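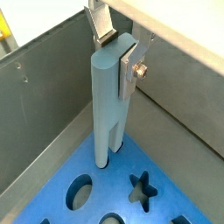
Spare fingers and pads: what do we put in next year's budget?

thaweesak_d
Monday, October 29, 2018
Duangjai Thaweesak here, small assembly cell, one arm, one cross finance director. Our test job is a two-legged plastic part into a plate in the corner of a grey bin. Parallel gripper, metal fingers, black rubber pads. I have to hand in a figure for consumables and my current method is to think of a number and look confident. Hulley have quoted for 100 pads. Omix will do 13 complete finger sets, which sounds like an amount someone found at the back of a shelf. What do you lot actually budget for?

pegandhole
Pads, always pads. The fingers are lumps of metal and will outlive your pension. Buy the 100, put them in a drawer, lose the drawer.

milton_keynes_dave
Disagree. Pads go hard in the bag. We bought a great heap in one go and binned half. And the fingers do get bent, usually on a Friday, usually by a person who was "only jogging it". In a bin corner like that you've got walls on two sides and a thick bracket on the outside of the part. I'd want 3 spare sets on the shelf before I ordered a single extra pad.

pegandhole
3 sets for one arm? Do you drive it with your feet?

quillfeather
Has anyone asked why it's in a bin? Pull the plate out onto a flat fixture and half the spares bill goes away. Goicoechea did us one for less than we'd spent on crashes.

thaweesak_d
The bin stays. The customer loves the bin. I have suggested other things to love.

milton_keynes_dave
Then have the outer finger made slimmer. And check what the bolts are. Ours had a round-headed hex socket sticking out of the side, same as yours, and it found the wall before anything else did.

quillfeather
Low-profile head, costs pennies. Still think you want a fixture.

vurn_user
We're on a Vurnora service plan, some 2061 a year, pads included. Dear, but it's one line on the spreadsheet and I don't get asked about it.

pegandhole
For that I'd come round and glue them on myself.

thaweesak_d
Tempting. Going with 3 finger sets, a small bag of pads and new bolts for now. Dave, can you message me who cut your slimmer fingers? Omix want a drawing and I'd like to copy someone's homework.

milton_keynes_dave
Sent. Ignore the tolerance on the second page, it's wrong.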